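Divberg raises $3 million for Steker copper restart

Divberg has raised $3 million to bring its Steker copper project back into production, with most of the money going to pumping, power and repairs at the processing plant. The placement was priced at 5 cents a share and was taken up mainly by existing holders, the company told investors on 11/12/24.

Steker has been on care and maintenance since the last owner shut it during a run of low copper prices. Divberg bought the lease, the plant and the camp as one package and has spent its time since then on drilling and on redoing the mine plan. The new plan starts with the old open pit, where ore is already exposed on the two lower benches, and moves to the underground workings later.

Managing director Hawi Chala said the company had been careful not to ask for more than it needed at this stage.

"The plant is in better shape than we expected, but the power line is worse," Chala said. "We would like to fix that first and then go back to the banks with a working site."

The plant is rated at 500 tons of ore a day. Divberg plans to run it at 351 tons a day to begin with, on day shift only, and to add a night crew once the second ball mill has been relined. The camp has beds for 210 people, well above what the first stage calls for.

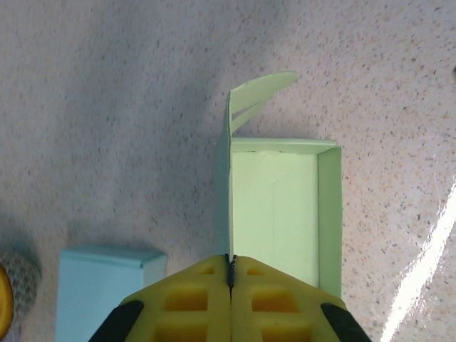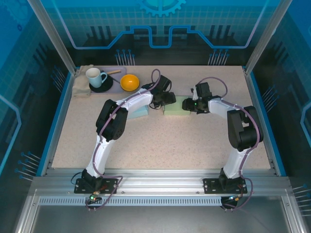
Issue 351 — Page 4

First ore is planned for February, although that date depends on the power work. The line into Steker runs across land held by McGrath, the neighboring zinc producer, and the two companies have yet to sign off on an access agreement. Divberg said talks were going well and that diesel generators could cover the early months if they had to, at a higher cost per ton.

Concentrate will be trucked to the rail siding at Ferkasano. The road is sealed for all but the last stretch before the mine gate, and Divberg has agreed to pay for grading that part twice a year. No sales contract has been signed. The company said it had received two offers for the first year of output and wanted better terms on arsenic penalties before it picked one.

A further 3000 meters of drilling is planned under the north wall of the pit, where older holes ended in copper — the last owner stopped at the lease boundary as it then stood. Results from that program will feed into a new resource estimate. Divberg shares were unchanged at the close.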